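Gripper fingertips arriving off center at the processor socket

Question
Posted in: Cell maintenance, Stedville

Our cell removes parts from used desktop towers and places them in a printed holder plate. Since Thursday the fingertips have been arriving to one side of the socket. The error is the same on every cycle, and the program (job 763) has not been edited. Should the arm be re-taught, or should the fingers be examined first?

Answer 1
The fingers should be examined first. Stop the cell, lock it out and check each link screw by hand with a hex key. Our site at Bravcombe inspects them every 200 cycles. A loose link pin will produce a constant offset, and re-teaching will only conceal it. Next, verify the holder plate - if it has shifted on the table, the place positions will be wrong as well. Re-teach the socket approach last, at low speed, with the load plate open.

Answer 2
Same trouble on ours, it was the plate. Bolt it down.

Answer 3
Answer 1 is correct. Please also confirm that the tower is against its stops, as a case lying on its side moves easily. The Tarkis checklist covers this in item 23. The views below are for reference when comparing finger position.

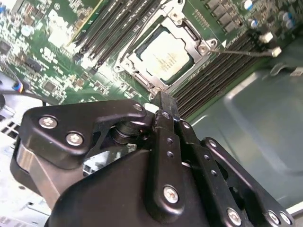
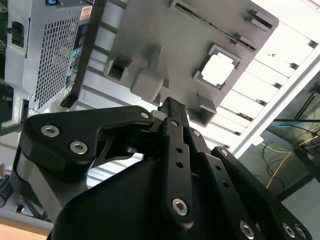
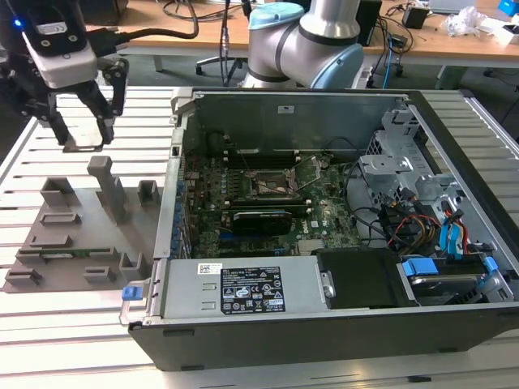 Last view: gripper over the upper end of the holder plate, with the opened tower to the right.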